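Stenex Amia Handling Rule Set
Tabletop pick-and-place, two-finger grippers

The Amia rule set defines grip, carry and release limits for mobile manipulators working on household furniture. It installs as a module in the Sesby cell controller and is checked in simulation before it is enabled on hardware.

Scope
Loose produce, beverage cans and cartons up to 900 g, placed into open containers. Glass, knives and open liquids are excluded.

Grip and carry
Produce is held with parallel fingers at no more than 7 N. Carry height above the tallest neighboring item is at least 70 mm. The arm takes the item over the container before it starts down, and the fingers stay closed until the item is inside the rim - release from above the rim is logged as a drop.
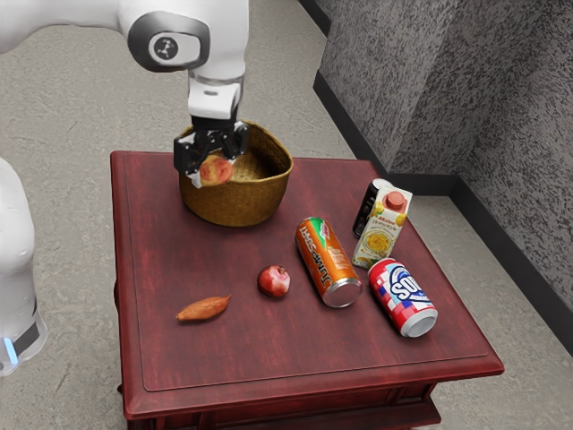

Fruit in the gripper at the basket, simulated side table. 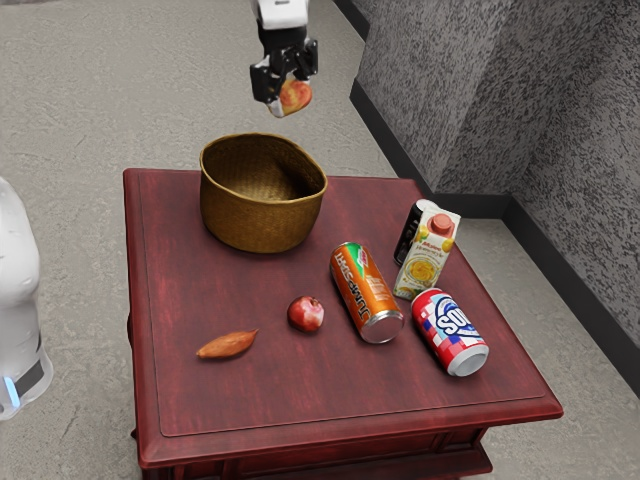 Clutter
Items that are not the current target must not be touched. Cans lying on their sides are treated as able to roll and get a wider keep-out zone than standing ones. Where one item hides part of another, the planner uses the larger of the two possible outlines.

Base position
The base stays parked while the arm is over the table. Any base motion with an item in the gripper requires the arm to be folded first.

Acceptance
A site release needs 65 consecutive runs in Testa with no drop and no contact outside the target. Object positions are reshuffled between runs. A failed run resets the count.

Supplied with
Rule file, Testa scene pack, blank risk assessment form. Controller license sold separately. Updates are issued each June.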